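Another robot that draws blood, supposedly

2020-05-23

My cousin sent me the Idbridge video with four exclamation points, so I watched it. Then I read the writeup that goes with it, which I suspect most people sharing it did not do.

The pitch is simple. You put your arm in a padded cradle, an ultrasound probe finds a vein, and the machine slides the needle in. It's called Lukametti, which sounds like a pasta shape. The headline number is 2549 draws "with minimal operator input." Fine. What does minimal mean? I went looking and found it in a footnote: a technician could reposition the arm, restart the scan, or pick a different vein, and the draw still went in the win column. My phlebotomist also does those three things. She calls it drawing blood.

I have bad veins. I've been stuck in the hand, the wrist and once the foot, so I am the customer for this thing, and I'd love for it to be real. But the people in the study were healthy adults, and 37 of them were dropped before the needle came out. The reason given is "unsuitable access." That's me! I'm the unsuitable access! If you take out the people who are hard to stick, I could probably get decent numbers with a week of training and a steady hand.

Aurelio Campos, who used to fix lab analyzers and reads this blog for some reason, wrote to me in January about an older machine from Dimon that made the same kind of promise. His hospital had one on trial. He says it worked nicely on the sales rep. On the ward it took so long to line up that the nurses quit wheeling it out, and it went back to the company with the plastic still on one of the side panels. I can't check that story, but I believe the plastic.

Then there's the time. The video is sped up – look at the clock on the wall behind the nurse – and the writeup says a draw takes 60 seconds "from vein acquisition." So the clock starts after the hard part. I timed my last visit from sleeve up to cotton ball and it was under four minutes, including a chat about her dog.

I did write to Idbridge and ask how many of the draws went through with no human help at all. I got a brochure back.

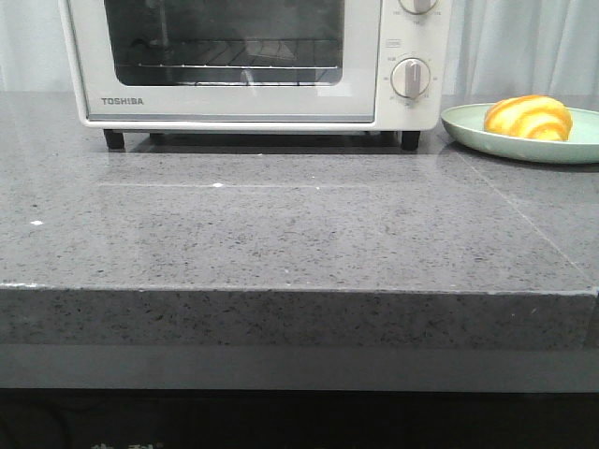

The brochure has a quote from a Dr. Prasertsri saying the machine "never gets tired." Okay, but I've never been hurt by a tired needle person. The ones who hurt me were in a hurry, or new, or wouldn't listen when I told them to skip the left elbow. I'd like to know if Lukametti takes requests. It isn't in the brochure, and I've read the thing twice now.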